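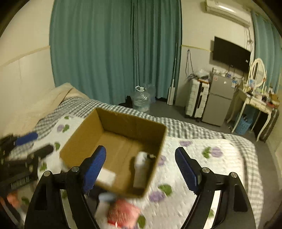
Ticket 400: Kadlec housekeeping fault log
Site: Bekotside guest rooms, Room 7
Category: Supplies / room reset
Opened: August 22, 2025
Priority: 4
Status: Closed

Fault: Room failed reset check. Loose packet and other small items left on the bed. Water jug and mop left standing at the curtain wall. No fault recorded against the air conditioner or television.

Checked: Supply list on the room door is the November version and gives no storage spot for small items. Bedside drawer jammed; runner bent.

Action:
Small items to go in an open cardboard box, flaps off, bottles upright. Box to be kept on the wardrobe shelf until the drawer is fixed.
Mop returned to the hall cupboard.
Jug moved to the kitchenette bench.
Quilt shaken out and squared to the mattress. Colour-safe detergent only on the purple floral set.

Parts: Drawer runner ordered from Onetti, lead time 5 days. Tracked under a separate job in Plurnance.

Result: Room passed second check. Door list to be reprinted.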